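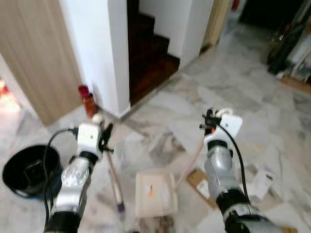

Two arms, one floor: the tidying task in a hallway, with packaging still to be picked up. Photo: Weerakoon

September
By the research desk

The hallway floor is marble, white with grey veins, and Shafiq Begum has come to know it better than she would like. Her group at Weerakoon spends its working days teaching a pair of robot arms to clear up small rubbish in ordinary buildings, and a smooth, shiny floor makes the job harder.

"Cardboard on marble is a nuisance," she says. "It's flat, so there's very little to grip, and if you push at it, it slides away. A person gets a fingernail under the edge. We don't have fingernails."

The study she has just finished looks at a narrow question. When a two-armed robot learns a tidying job by copying a person, does it matter whether the person's examples are neat? Most groups throw out the clumsy ones. A dropped carton, a grip that needs a second go, a pause while the operator works out which arm to use – all of that tends to be cut before training begins.

Begum's group kept it in. They recorded 800 examples of people working the arms through a clearing-up task, and sorted them afterwards into clean runs and messy ones. Of the total, 177 had at least one mistake that the operator then put right.

"We nearly deleted those," she says. "There was a script ready to do it. Then a student asked what the robot was meant to do when it dropped something, if it had never seen anyone drop something. I didn't have a good answer."

The comparison was simple. One version of the controller was trained without the 177 corrected runs. The other had them, with the same number of clean runs taken away so that both learned from equal amounts. Both were then tried in 3 buildings, 2 of which had not been used for any of the recording.

In the building where the examples were recorded, she says, there was little to choose between the two. The gap opened up in the other places. The version trained on clean runs alone would close its fingers on nothing and carry on to the bin as if it were holding something. The one that had seen mistakes was more likely to stop, go back and try again.

"It doesn't know it has failed, not in any deep sense," Begum says. "It has seen what a failed grip looks like from the head camera and it has seen what people do next. So it does that."

The work has limits, and she lists them without being asked. The operators were all members of the group or its students, and they were practised. The objects were light. Long, thin things were a weak point for both versions, particularly when they lay across one another on the floor.

"Sticks are awful," she says. "If you pick one up near the end it swings round and knocks whatever you were going to pick up next. We got better at it by having the second arm wait. That costs time, and I can't tell you yet how much time people will put up with."

Using both arms at once brought its own trouble. Operators tended to favour one hand, and the robot copied the habit. In some runs the left arm hung about over the floor doing very little while the right one did the reaching. Begum says the group tried asking people to take turns, but the examples became stiff and the results got worse, so they let people work as they liked.

She also wants to see the test repeated by someone else. Ullach, a smaller lab which works on kitchen tasks, has asked for the recordings and will have them once the labels have been checked. Checking is slow. Two people look at each messy run and have to agree on where the mistake starts and where the repair ends, and they often don't.

"One of them says the mistake is when the box slips. The other says it's a second before, when the hand came in too high. They're both right. We had to write down a rule and stick to it."

Would she tell other groups to stop cleaning their data? She is wary of that. Some of the bad runs were bad because a cable had snagged or the operator had lost interest, and those taught the robot nothing useful. The group left them out. What stayed in was the kind of mistake where somebody noticed and fixed it.

The next round will use heavier items and a wider mix of floors, carpet among them. Begum expects carpet to be kinder to the cardboard and worse for nearly everything else. The group also plans to bring in operators who have never used the arms before.

"They'll make mistakes we haven't thought of," she says. "I'd like to have those on record."

Filed under: Robotics, Research, Machine learning

Related items
Dorkoritz opens its gripper test bench to students
What Ullach learned from a year of washing-up
Truretti on why stairs are still hard for robots
How do you label a mistake?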